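4장. 작업대 차리기와 같이 쓰는 규칙

Ceria 조립 셀 사용 설명서 / 개정 2019년 10월 4일

3장까지 따라오셨으면 팔은 이미 바닥판에 고정돼 있고 제어 프로그램 Petine도 한 번은 켜 보셨을 거예요. 이번 장은 그다음, 그러니까 작업대 위에 재료를 차리고 팔을 움직이기 직전까지의 이야기입니다. 제가 이 셀을 제일 오래 붙들고 있었다는 이유로 설명서를 맡았는데, 쓰다 보니 기계 얘기보다 사람 얘기가 더 길어졌어요. 그래도 건너뛰지는 말아 주세요! 지난 1월에 쓰던 옛 판에서는 이 부분이 반 쪽짜리였고, 그 반 쪽 때문에 질문을 정말 많이 받았거든요.

4.1 시작하기 전에

준비물은 이렇습니다.

트레이와 투명 칸막이 한 벌
재료 받침
뚜껑 있는 투명 채소 용기
빨간 경계 막대
마른 솔, 젖은 행주, 마른 행주
여분의 그리퍼 손가락 한 쌍
점검 기록지(Zoltstead 양식)

기록지는 꼭 종이로 쓰세요. 화면에 적는 분도 계신데, 장갑 끼고 키보드를 만지기 시작하면 그 장갑은 그 순간부터 재료를 못 만집니다. 저는 기록지를 클립보드에 끼워서 작업대 밖 선반에 둬요. 볼펜도 끈으로 묶어 두고요(볼펜은 정말 잘 사라집니다).

주의: 비상정지 버튼은 조작자 손에서 400 mm 안에 두세요. 팔을 쭉 뻗으면 닿는 정도로는 멀어요. 놀라면 사람은 손을 뻗는 게 아니라 일단 뒤로 물러나더라고요. 의자를 옮겼으면 버튼도 같이 옮기는 겁니다.

4.2 작업대 차리는 순서

1. 팔을 대기 자세로 보내고 구동 전원을 내립니다. Petine 화면 위쪽 표시가 회색으로 바뀌는지 보세요. 노란색이면 아직 전원이 살아 있는 상태입니다.

2. 상판을 젖은 행주로 한 번, 마른 행주로 한 번 닦습니다. 물기가 남으면 받침이 미끄러져요.

3. 빨간 막대를 양쪽에 놓습니다. 작업 영역의 바깥선이고, 팔이 켜져 있는 동안에는 손이 이 선 안으로 들어가지 않습니다. 막대 위에 팔꿈치를 얹는 것도 안 돼요. 막대가 조금만 돌아가도 다음 사람은 틀어진 선을 믿고 일하게 되니까요.

4. 트레이를 가운데에 놓고 투명 칸막이를 양옆에 세웁니다. 칸막이는 조명에 따라 잘 안 보입니다. 처음 오신 분이 손등으로 툭 치고 놀라는 일이 흔하니까, 옆에서 차리는 분이 있으면 "칸막이 세웠어요" 하고 말로 알려 주세요.

5. 채소를 용기에 담아 트레이 위쪽에 둡니다. 종류가 다르면 좌우로 나눠 담고, 용기 벽보다 높게 쌓지 마세요.

6. 세워서 집을 재료는 받침 쪽에 세웁니다. 빵, 토마토, 고기 순으로 차리면 젖은 것을 만진 장갑으로 빵을 만질 일이 없습니다.

7. 케이블을 봅니다. 손목 쪽 케이블은 조금 느슨한 고리가 남아 있어야 해요. 팽팽하면 손목이 돌 때 당겨지고, 너무 길면 재료를 쓸고 지나갑니다. 적당한 길이는 3장의 고정 위치 표를 그대로 따르세요.

8. 선 밖으로 물러난 다음 기록지에 서명하고, 그다음에 전원을 올립니다. 서명이 먼저예요.

메모: 6번에서 재료가 자꾸 넘어지면 억지로 세우지 말고 새것으로 바꾸세요. 오래 둔 빵은 아래쪽이 눌려서 잘 안 섭니다. 저도 처음엔 이쑤시개로 받쳐 볼까 했는데 음식에 들어가면 큰일이라 바로 접었습니다. 이쑤시개, 테이프, 고무줄은 전부 금지예요.

4.3 그리퍼 손가락 확인

손가락은 매번 작업 전에 봅니다. 매번이요. 하루 한 번으로 줄이자는 얘기가 몇 번 나왔지만 저는 계속 반대하고 있어요.

1. 구동 전원이 내려가 있는지 다시 봅니다.
2. 손가락 안쪽 면을 손끝으로 훑습니다. 긁히거나 들뜬 곳이 있으면 교체.
3. 손가락을 끝까지 열고 마른 솔로 틈을 텁니다.
4. 나사가 풀렸는지 손으로 살짝 흔들어 봅니다. 흔들리면 조이지 말고 먼저 기록하세요. 왜 풀렸는지를 알아야 해서요.
5. Petine에서 빵 집기 설정을 불러옵니다. 고기용 설정으로 빵을 집으면 옆구리가 푹 들어가요.

주의: 교체용 손가락은 Geraghty 상자에 든 것만 씁니다. 모양이 비슷한 시험용 손가락이 같은 서랍에 있는데, 그건 음식용으로 세척 이력을 남기지 않은 물건이에요. 상자 밖에 굴러다니는 손가락은 아무리 깨끗해 보여도 쓰지 마세요.

화면에 893번 경고가 뜨면 손가락이 명령한 만큼 닫히지 않았다는 뜻입니다. 뭔가를 물고 있을 때는 당연히 뜰 수 있고, 빈손인데 뜨면 틈에 뭐가 낀 거예요. 확인 버튼을 연달아 눌러서 지우는 습관만은 들이지 말아 주세요. 한 번 지웠는데 또 뜨면 그날은 거기서 멈추고 기록지 비고란에 적습니다.

4.4 움직이는 동안의 규칙

첫째로, 조작하는 사람과 재료를 만지는 사람을 나눕니다. 두 사람이 한 조예요. 혼자 남았으면 팔은 켜지 않습니다. 마감이 급해도 마찬가지고요.

재료를 만지는 사람이 선 안에 손을 넣어야 할 때는 "들어갑니다"라고 말하고, 조작하는 사람이 전원을 내린 뒤 "내렸습니다"라고 대답합니다. 대답을 듣기 전에는 손이 안 들어갑니다. 고개를 끄덕이는 건 대답으로 안 쳐요. 좀 어색하시죠? 며칠 하면 입에 붙습니다.

팔이 재료를 물고 있을 때는 더 조심해야 합니다. 떨어질 것 같다고 손으로 받으려는 분이 꼭 있는데(저도 그랬습니다) 그냥 떨어지게 두세요. 빵은 버리면 됩니다. 트레이 밖으로 떨어진 재료는 다시 올리지 않고요.

속도는 시험 단계에서 낮음으로 고정합니다. 새 동작을 가르친 날도 낮음, 재료 종류를 바꾼 날도 낮음이에요. 보통 속도는 같은 차림으로 연속 8회를 문제없이 마친 다음부터 쓸 수 있고, 중간에 한 번이라도 비상정지를 눌렀으면 처음부터 다시 셉니다.

참고: 경고음은 끄지 마세요. 시끄러우면 Petine 설정에서 한 단계 낮출 수 있습니다. 완전히 끄는 항목도 메뉴에 보이긴 하는데, 다음 판에서 없앨 예정이에요.

4.5 부스러기와 잔여물

빵을 다루는 이상 부스러기는 나옵니다. 완전히 없애겠다고 한 동작마다 멈추면 일이 안 되니까 기준을 정해 뒀어요.

트레이 바닥의 부스러기는 한 차례가 끝났을 때 솔로 모아서 비웁니다. 상판 위의 부스러기도 그때 같이 치우고요. 받침이 닿는 자리와 칸막이 밑은 예외라서, 차리기 전에 손끝으로 만져 보고 걸리는 게 있으면 바로 닦습니다. 받침이 한쪽만 들려도 재료가 기울거든요.

그리퍼에 묻은 건 전원을 내리고 솔로 텁니다. 입으로 부는 건 안 됩니다! 압축 공기도 안 돼요. 부스러기가 손목 안쪽으로 들어가면 분해해야 하고, 그건 우리가 할 수 있는 작업 범위를 넘습니다.

채소 용기는 쓰지 않을 때 뚜껑을 닫아 둡니다. 쉬는 시간이 길어지면 용기째 냉장고로 보내고, 돌아와서는 새로 담으세요. 시험에 쓴 재료는 먹지 않습니다. 아까워도요. 냉장고 칸도 따로 쓰고 있으니 도시락은 다른 칸에 넣어 주세요.

4.6 작업 중 모습 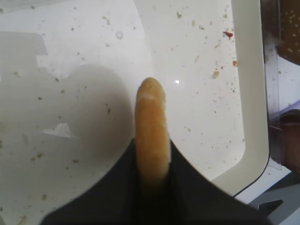

그리퍼 두 손가락 사이에 빵이 세로로 물려 있습니다.

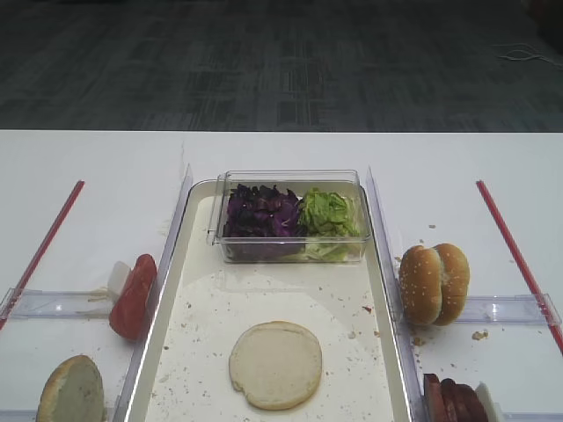

가운데가 트레이와 채소 용기, 오른쪽이 참깨 번.
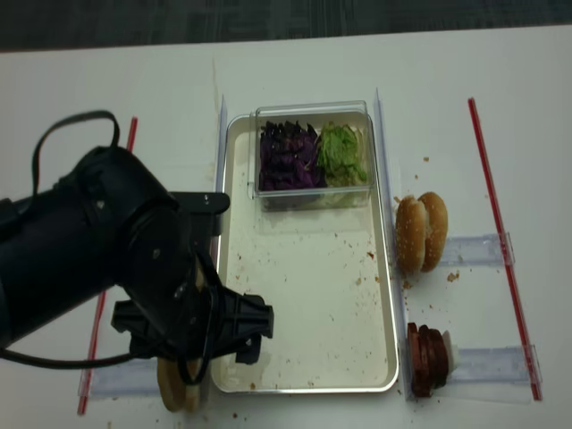
4.7 끝낼 때

1. 물고 있는 재료가 있으면 트레이에 내려놓는 동작까지 마칩니다. 허공에서 손가락을 열지 마세요.
2. 팔을 대기 자세로 보내고 구동 전원을 내립니다.
3. 남은 재료를 버리고 용기, 트레이, 칸막이를 따로 씻습니다. 칸막이는 부드러운 스펀지로만요. 거친 수세미를 쓰면 금세 뿌예집니다.
4. 손가락을 빼서 세척하고 완전히 말린 뒤 상자에 넣습니다. 덜 마른 걸 넣으면 다음 날 제가 찾아갑니다.
5. 상판을 닦고 빨간 막대는 벽 쪽 걸이에 겁니다.
6. 기록지에 끝난 시각과 비상정지 횟수를 적습니다. 한 번도 안 눌렀으면 빈칸으로 두지 말고 "없음"이라고 쓰세요.

주의: 전원을 내린 직후의 팔은 관절 쪽이 뜨거울 수 있습니다. 덮개는 조금 기다렸다가 씌우세요.

다음 사람에게 넘길 때는 말로도 한 번 알려 주시면 좋겠어요. 오늘 손가락을 바꿨는지, 어떤 재료가 잘 안 섰는지, 893번이 떴는지 정도면 충분합니다. 기록지에 다 있는 내용이라도 말로 들으면 차리는 속도가 꽤 달라지더라고요.

재료 종류를 추가하고 싶으면 5장의 신청 양식을 먼저 써 주세요. 소스류는 아직 안 받고 있습니다. 그리퍼 세척 방법이 정해지면 그때 이 장에 항목을 넣을게요.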